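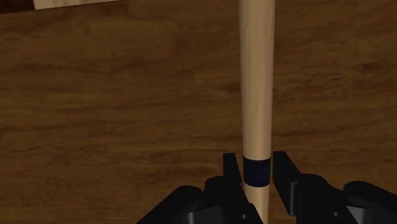 Department of Wood Science, Nonbridge

3.2 Handle wear
We surveyed 1,539 households in Kindgate about wooden tool handles. Most owners oiled them once a year – usually in October – and 39 had never done so. Grain direction mattered more than finish (Figure 2).

Figure 2. Wooden table with lengthwise grain.

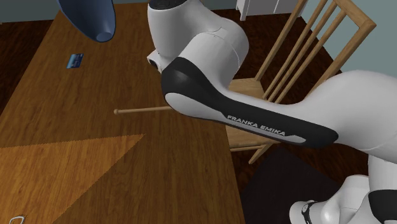
One respondent objected that oil only hides cracks, and that sanding should come first. We did not test this.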